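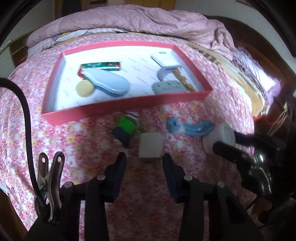 **Edthorpe Guest Housing — Linen and Laundry Working Group**
Minutes, 10/23/19

Present: Mireille Leclerc (chair), Beathag Geddes (minutes), housekeeping leads for the north and south houses, purchasing, maintenance.
Apologies: finance.

**1. Previous minutes**

Accepted with one correction. Under item 4, "pillow protectors" should read "mattress protectors." The order placed after the meeting was for the right item.

**2. Stock count**

B. Geddes reported the result of the full count. Total pieces on hand: 1,161, covering flat sheets, fitted sheets, duvet covers and pillowcases. Towels and bath mats are counted separately and were not ready.

The stock system shows a higher figure. Part of the difference is linen written off in the south house but never removed from the system. The rest is unexplained. Purchasing asked whether items at the laundry on the day of the count had been included. They had, using the collection slips, but two slips from the north house were unreadable and were left out.

Agreed that the counted figure replaces the system figure from now on. The missing slips are to be requested from the laundry. If they can't be supplied, the count stands as it is.

**3. Mixed patterns**

The north house lead raised the number of rooms made up with sheets and pillowcases from different sets. This follows from buying printed linen in small lots over several years, where each replacement order was filled with whatever pattern was in stock. Guests have not complained. The practical problem is sorting time, as staff look for matching pieces before giving up and using what is on the shelf.

Options discussed:

- Continue as now and stop trying to match.
- Move to plain white throughout and retire prints as they wear out.
- Keep prints in the family rooms only, plain in all others.

The south house prefers plain white, which can be washed hot with the towels. The north house prefers to keep prints, on the grounds that light stains show less and pieces stay in service longer. M. Leclerc noted that no one has measured service life for either type and asked for figures before a decision. Deferred to November.

In the meantime, staff are not to spend time matching. Sheet size must be correct; pattern need not be.

**4. Laundry contract**

The current agreement with Ivier runs to the end of the year. Performance since the last meeting:

- Collections on time, except one missed at the south house.
- Returns complete, except as under item 2.
- Pressing of duvet covers uneven. Corners are coming back folded under and damp.

Wistus has submitted a quote. The price per piece is lower, but there is a monthly minimum of 2,000 pieces. Purchasing confirmed that the houses reach this in summer and fall well short in winter. The shortfall would be billed at the full rate, which removes most of the saving. Wistus is to be asked whether the minimum can be averaged over the year.

Ivier is to be told in writing about the damp returns. Affected bundles should be opened and aired on arrival, not shelved.

**5. Duvets**

Fifty replacement duvets approved at the last meeting have been delivered. Maintenance found that the sewn labels give a lower maximum wash temperature than the product sheet. Until the supplier confirms which is correct, the label applies. Old duvets are to be held in the dry store and not discarded until the new ones have been through one wash.

The south house asked for storage bags. Not approved. Existing bags are to be shared between houses first.

**6. Shelving, south house linen room**

The lower shelf on the outside wall has been damp since the gutter repair. Maintenance has fitted a vent and will take readings. Nothing is to be stored on that shelf for now — a notice is up.

**7. Actions**

| Action | Owner |
|---|---|
| Update stock system to counted figure | B. Geddes |
| Request missing slips; write to Ivier on damp returns | Purchasing |
| Ask Wistus about a yearly average | Purchasing |
| Wear figures, printed and plain | House leads |
| Confirm duvet wash temperature with supplier | Maintenance |
| Towel and bath mat count | B. Geddes |

**8. Other business**

The key to the north house linen cupboard has been copied. Spare held by M. Leclerc.

Next meeting in November, same room. Date to be circulated once finance has confirmed.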